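3.2 Shared supplies and time lost to searching

The second part of the survey asked office workers how they keep small supplies such as staplers, pens and tape, and how often they have to leave their seat to find one. We received 107 usable forms from the Batlow and Semple offices. Respondents who kept supplies on their own desk were placed in the "personal" group, and all others in the "shared" group.
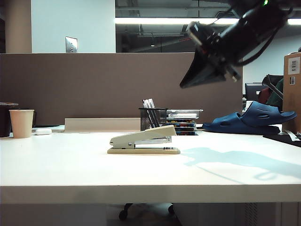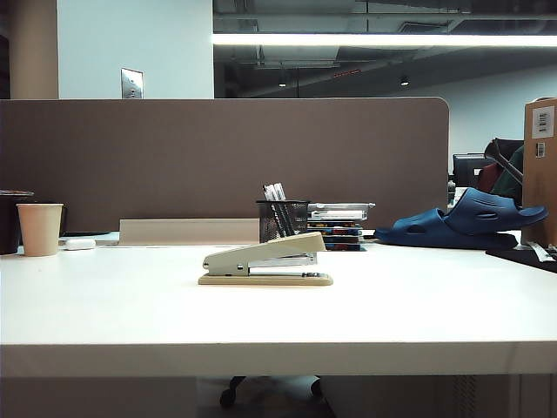 Figure 3. Stapler and mesh pen holder on a white desk, two views.

Of the 107 respondents, 77 belonged to the personal group. They reported fewer searches per week than the shared group, and the difference held after we controlled for floor area and job type. It was smaller at Semple, where the supply cabinet is closer to the desks. Teixeira found a similar effect of cabinet distance in her earlier study of the Muteo building, although her sample had only 50 people and no part-time staff.

We also asked whether respondents had bought supplies with their own money since January. Most who said yes named pens first. Few named staplers, and several wrote that they borrowed one from a coworker when needed. Borrowing was not counted as a search unless the respondent had to ask more than one person. This rule probably lowers the totals for the shared group, and we return to it in Section 5.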